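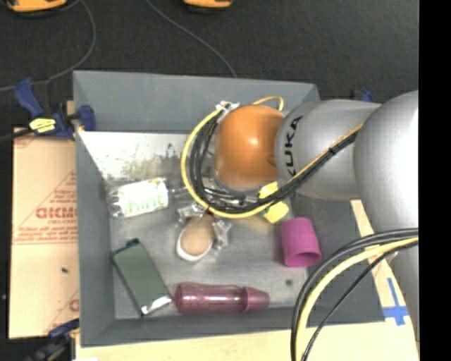
Wanted: one bin resetter, part-time

Falmont
Afternoons, 19 hours a week
Start: July, or whenever you can get here

Somebody has to put things in the bin. Then somebody has to take them out, wipe the bottom, and put different things in. We have been sharing this job among people who were hired to do other work, and the results have been what you would expect. So we would like to hire a person who will do it on purpose.

Nuttall is a small workshop on the upper floor of the old Pevomitz building. The bin is gray, open on top, and bigger than people expect when we say "bin" on the phone. The bottom is scuffed and has picked up a smear or two over its career. We consider this character. The cleaning schedule considers it your problem.

What the work is

You will keep the shelves of everyday objects that go into the bin. There are 534 items on the list at the moment, and most of them can be found. The magenta cup is on the list. Everybody has an opinion about the magenta cup and you will form your own.

On a normal shift you will pull a set of objects from the shelves using a printed sheet, scatter them over the bottom of the bin, and check the sheet off. Scattering is harder than it sounds. Left to themselves, most people put things in rows. We once had a very good accountant fill in for a week and every set looked like a place setting.

Between sets you clear the bin, wipe it down, look for crumbs and bits of label, and return each thing to its own shelf. Its own shelf, please. We had 9 categories when we started and we would like to get back to 9. "Misc." is not one of them, whatever the tape on the bottom shelf says.

Once a month you will go through the lot, retire what is cracked or sticky, and go shopping for replacements with a modest budget and a list. Receipts go in the envelope.

You might suit us if

You put the scissors back where they live.
You can lift 40 pounds without making a speech about it.
You can lean over a slope-walled bin for part of the afternoon and still be civil at the end of it.
You can read a sheet, follow it, and tell us when the sheet is wrong. It sometimes is.

Experience in a stockroom, a prop store, a preschool or a thrift shop would all count. So would having raised children, if you can still face picking things up off a flat surface. No degree needed.

What we offer

Hourly pay, discussed on the first call so nobody wastes a bus fare. Paid breaks. A locker. Proper gloves in more than one size. Coffee from a machine named Danatia, after the brand on the front, which works best if you don't rush it.

How to apply

Send us a short note by email or drop one through the door at Pevomitz. Skip the cover letter language. Tell us what hours you can do, when you could start, and how your kitchen drawers are organized. If they aren't, tell us that too, and what you would do about it.

We invite likely people in for a paid two-hour tryout, which consists of one shelf, one sheet and the bin. Wear sleeves you can push up.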